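Section 6: First Session with the Zirine Hand-Held Gripper

Read this section before you record your first task. It applies to the Zirine kit with foam or rubber finger pads.

6.1 Prepare the table

1. Cover the work area with plain white paper. Small wrinkles are acceptable.
2. Set one object on the paper. A light plastic basket with perforated walls works well for practice.
3. Open the fingers fully and hold the tool so that both fingertips show in the camera view, with the object beyond them. 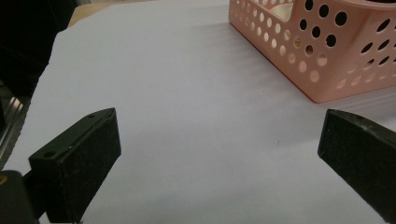 6.2 Check the fingers and pads

1. Look at the inner face of each finger. The pad must lie flat, with no lifted corners.
2. Check the screws at the finger mounts. Tighten any loose screw with the Ismont driver from the kit.
3. Close the fingers slowly on nothing. The pads should meet along their full length.
4. Open the fingers again and start the Jalen recorder. Wait 8 seconds before you move.

CAUTION: Keep your free hand away from the pads while the fingers close.

NOTE: Light scuffs on the finger tops do not affect grip. Replace the pads after 310 sessions, or sooner if the surface peels. The part number for a pad pair is 252.

6.3 Compare your view

Stop the recorder and open the first still. If either finger is missing from the view, loosen the camera clamp, turn it slightly and repeat 6.2 from step 4.
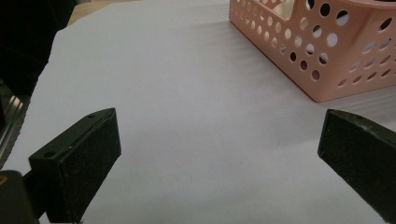 Figure 6-2. Fingers open, basket at upper right.

If the view still does not match after two tries, contact Pramanik support and attach the still to your message.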